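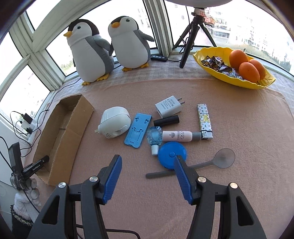
Harnville heating bill fight heads back to council

HARNVILLE, 15 February 2020 - Tenants in the old mill apartments on Bindano Street packed the upstairs meeting room at town hall last night to ask, again, why their heat keeps cutting out. And why the bill keeps going up anyway.

No vote. Council heard comment for a bit over two hours and then put the whole thing off to the next session.

The building has 118 units on one shared boiler system. Tenants say it has gone down 9 times since the start of January, sometimes for an hour or two, once overnight. Management disputes the overnight one and says the system was "running at reduced output."

"Reduced output, my kitchen was 51 degrees," said Alcides Miranda, who has lived on the third floor for six years and brought a notebook with the temperatures written down by hand. "I'm not asking for a sauna. I'm asking for what I pay for."

What he pays is the other half of it. Heat used to be folded into the rent. Last fall the owner, Chaimongkol Properties, split it out as a separate monthly charge, based on square footage and not on what anybody uses. Miranda's came to $118 in the first month, he said, and has gone up since.

Chaimongkol sent a building manager, Sombat Chareonsuk, who got a rough reception but stayed through to the end and took questions in the hallway afterward. He said the boiler is old, parts have to come from a supplier in Plovutville, and a circulation pump that was ordered in January showed up in the wrong size. The right one is on order. He would not give a date.

"If I give you a date and it slips, you're back here yelling at me with a good reason," Chareonsuk said.

On the charges he was more definite. The square footage formula is in the lease addendum, he said, and everyone who renewed signed it. Several people in the room said they had signed because the other choice was moving out in thirty days. Chareonsuk said he wasn't working for the company when that went out and couldnt speak to it.

The town's housing code says a landlord has to keep living areas at 68 degrees in the daytime during the heating season, 64 at night. The code doesn't say much about what happens if they don't. The fine is $400 per violation, and there was a long back and forth over whether one boiler failure counts as one violation or as one for every apartment that went cold. The town attorney said she would look into it and put something in writing. She has been asked before, at the January meeting, and a couple of people pointed that out.

Inspectors have been to the building twice. Both times the heat was on when they got there. Tenants want the town to leave temperature loggers in a handful of apartments so nobody has to win a race with the boiler. The code office said it owns two and both are in use at the moment. Council asked for a price on more.

Also raised: space heaters. The fire department is worried about them, and reminded everybody to plug them straight into the wall, no power strips, no extension cords, three feet away from bedding and curtains. One tenant said that was fine advice but her unit has exactly one outlet in the bedroom and its behind the radiator.

A petition handed in before the meeting had 1481 signatures. Most are from outside the building, organizers said, collected at the grocery store and at the high school basketball games. It asks for three things: a refund of heating charges for any day the system failed, the loggers, and the per-apartment reading of the fine. Chareonsuk said he would pass along the refund request. He did say the company was "open to a conversation" about credits for January.

Council did agree to one small thing. Town hall's ground floor will stay open until 10 p.m. on any night the boiler is down, and tenants can call the main desk to check. There's coffee. Bring your own cup.

The item returns at next month's meeting, same room, 7 p.m. Written comments can be dropped off at the clerk's window before noon that day. Tenants who have kept their own temperature records are asked to include copys, with the apartment number and the room where the reading was taken.

Correction: an earlier version of this story put the building on Bindano Avenue. It is on Bindano Street.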